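Packing the black backpack, second attempt

September 10, 2020

The first packing list I published for the Histthorpe trip was too long. It ran to 51 items, and by the second day I had used fewer than half of them. The list has been cut and the method changed.

Constraints first. One bag, carried on, no checked luggage. The bag goes under the seat on the Platance coach, so the packed depth matters more than the weight. I allow 300 grams for chargers and cables together, plug included. The old set exceeded that by the weight of a second plug, now left at home.

Order of loading:

Lay the bag flat on its back with the front pocket up. Open every zipper fully and run a hand along the seams. Grit in the bottom seam wears the fabric from inside.

Main compartment: clothes rolled, heaviest roll nearest the back panel. Shoes heel to toe at the base. I have tried folding flat and lost space at the corners both times.

Front pocket: documents, pen, earplugs, one cable. Anything needed before arrival goes in here and nothing else does. A full front pocket pushes the main compartment out of shape and the zipper then binds at the curve.

Straps: tuck the loose ends in before closing. A trailing strap catches on seat rails - mine has been pulled through one twice, and the stitching shows it.

Cards and tickets stay outside the bag until the zippers are closed. I used to pack them first and then unpack half the bag to check a number. The Grondard rail pass has to be shown at the gate anyway, so it goes into the front pocket last, printed side out.

Total is now nine items plus clothing. Closing time is under four minutes if the rolls are already made. I will repeat the test in November with a winter coat, which will probably break the arrangement. 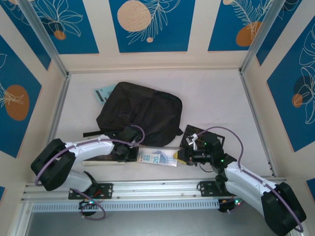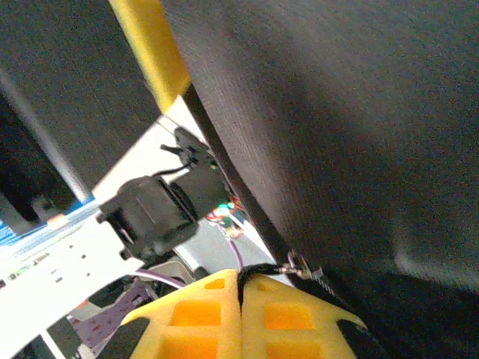 One reply by email, from Pētersons, disagreed about the shoes: they should go in last, at the top, on the grounds that the base of a bag set down in the rain gets wet first and shoes take longest to dry. I had assumed the opposite, that shoes at the base protect the clothes above them. Both positions depend on how often the bag is put down outdoors. At Histthorpe that is mainly the coach stop, which has a roof, so for now the shoes stay at the base.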